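The Price of an Extra Pair of Hands

Anyone who has ever bought a kitchen will know the feeling. You go in with a figure in your head, you fall a little in love with something, and by the time the fitting, the taps and the delivery have been added you are sitting in the car park wondering what on earth you have agreed to. Buying a first robot arm for a small workshop is very much like that, and I say so with affection, having now watched a good many people do it.

I spent a happy Wednesday at Irkmont, a repair and assembly firm with 13 people on the books and a kettle that never seems to go cold. They put together small plastic housings for other companies, the sort of thing you own dozens of and have never looked at twice, and for a couple of years they had been talking about getting some help with the dullest parts of the job. Last May they finally sat down with a pad of paper and began to plan.

The first thing they wrote on the pad was the price of the arm. It is the number everyone starts with, and the salespeople are very glad to give it to you. At Irkmont it came to a little under half of what they eventually spent. The rest went on things that sound like afterthoughts when you read them in a brochure: the gripper, the small camera at the wrist, a bench heavy enough not to shudder, the wiring, the guarding, the insurance (do ring your insurer early, they were kept waiting 7 weeks) and, above all, people's time.

Grippers deserve a paragraph to themselves. It is so easy to think of the arm as the machine and the fingers as a sort of accessory, like the nozzle on a vacuum cleaner, but the fingers are what touch your work all day long. Irkmont looked at three sets and very nearly bought the broadest, which were also the cheapest. In the end they went for a pair from Amov that narrow to a point.

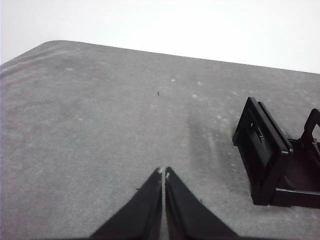 They set aside money for a second pair at the same time, and I thought that was wise. Fingertips wear, and they get knocked, and a spare in the drawer costs a good deal less than an afternoon of everyone standing about. The same goes for cables. If I were drawing up a budget tomorrow I would put a line in it marked "small things we will break" and I would be generous with it.

Then there is the question of whether to buy at all. Hetach, the leasing company Irkmont talked to, will rent you the whole arrangement by the month, and for a firm whose orders come and go with the seasons there is a lot to be said for that. You pay more over the long run, of course. But you can send it back, and you sleep better, and I don't think sleep is given nearly enough weight on spreadsheets. Irkmont ran the sums over six years and found that buying came out ahead from around the third, so long as they kept the arm busy. They bought, but it was a close thing, and there was a fair bit of pacing up and down beforehand.

The software caught them out more than anything else. They chose a package called Xaba, liked it very much at the demonstration, and only later noticed that the licence was renewed every year and that training was charged by the day. Neither was hidden. They simply hadn't asked, being far too taken up with the arm, and I can't blame them, as I'd have been just the same! Ask what year two costs, and year three, and get it in writing while everyone is still being nice to one another.

My own advice, for what it's worth, is to choose one job before you choose any equipment, and to make it a boring one. Take a box of 50 of your real parts along to the supplier, scuffed ones included, and stay in the room while they are tried. Irkmont did this on their second visit and wished they had done it on their first. They are already pricing another bench.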